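Household robots: are we there yet, or is it still demos?
Forum: Service and Mobile Manipulation
Thread started 12/06/2021

torque_ripple
Posts: 1312

Splitting this off from the gripper thread because it was drowning out the actual gripper questions. The claim there was that a general-purpose two-arm machine can now do a useful share of domestic cleaning. My position is that it can do motions that belong to cleaning. A job has a start state, an end state and an inspection, and I have seen very few reports that include the third.

For reference, the Hasell line at my plant runs 18 hours a day wiping down trays. It works because every tray is the same and arrives at the same angle. Take away the fixture and the cell is useless.

backlash_zero
Posts: 1049

Disagree on the framing. You are comparing a fixtured cell with a person and leaving out everything between. A machine that wipes a counter to 80 percent of what I would do, while I am out, is worth having. I don't inspect my own counters either.

Bathrooms are a fair test, in my opinion better than kitchens. The layout changes less and the surfaces are hard.

gasket_and_shim

Bathrooms are a bad test for perception, though. Mirror, chrome, glass, polished stone. Depth cameras give you holes on the faucet and a second room behind the mirror. Our group tried a Thiele depth unit on a shower door and the planner was happy to drive the arm straight through it.

backlash_zero

Then mask the mirror. It is a fixed plane. You map it once and throw away every return behind it.

gasket_and_shim

Works for the mirror. Does nothing for the faucet, and the faucet is where the limescale is.

torque_ripple

Let me put a concrete case up so we are arguing about the same thing. White humanoid, two-finger gripper on the left arm, cloth in the right, vanity with an oval sink set into marble. Look at the clutter at the back of the counter and along the sides before telling me this is solved.

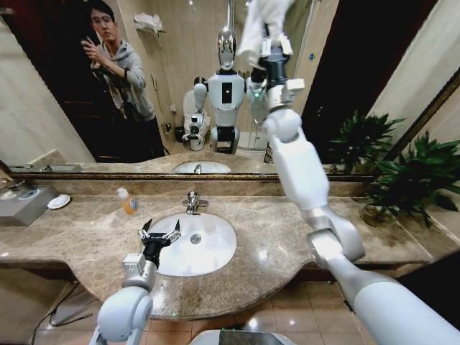 Sub-tasks, as I would write them up

1. Clear or work around the loose items. There is a pump bottle of soap next to the faucet, a grey box, a small dish, and a plant at the right end. A person lifts the bottle, wipes, puts it back. That needs one hand free and a placement the owner will accept.

2. Wipe the flat stone. Easy in the middle. The front edge is wavy, so a straight stroke either leaves strips or runs off the counter.

3. Wipe the bowl. Concave surface, contact force has to stay normal to it. Without a force sensor at the wrist you are guessing.

4. Behind the faucet. Narrow gap between the spout base and the low backsplash. I would not attempt this with a parallel gripper and a cloth.

5. Mirror. Last, with a different cloth, or you spread soap on it.

backlash_zero

Good list. I would give you 1, 2 and 5 as doable today with a decent operator in the loop, and 3 with a compliant wrist. Item 4 I concede.

gasket_and_shim

"With an operator in the loop" is carrying that whole sentence. If somebody has to drive it, the labor has moved to another chair.

backlash_zero

One operator supervising several machines changes the arithmetic. Zuvusard quotes their remote desk that way for warehouse picks.

torque_ripple

Warehouse picks fail cheaply. You drop a carton and try again. Knock a bottle onto tile and the machine has made a job it can't do.

wetfloor_tech

I clean for a living, so a different angle. The wipe is the short part. Most of the time in a bathroom goes to the toilet base, hair in the corners and the bottom track of the shower. All of it is low down and needs a body that folds. I would take a machine that did nothing except shower tracks.

Also, cloths. When does it rinse the cloth? I fold mine so I get several clean faces out of it. Has anyone here seen a robot refold a damp cloth between strokes?

gasket_and_shim

Not reliably. Cloth state estimation is an open problem. The usual answer is a rigid pad with a clip, changed by hand.

backlash_zero

Pad changer on the base solves it. Plillumska sells a 2 position dock for lab benches and the same idea would carry over. Pads go in the wash with everything else.

wetfloor_tech

Fine for the counter. A pad won't go around a tap.

torque_ripple

Which brings us back to item 4. If anyone has cycle times for a full vanity, unassisted, with the loose items left in place at the start, please post them with the failure count – not only the best run.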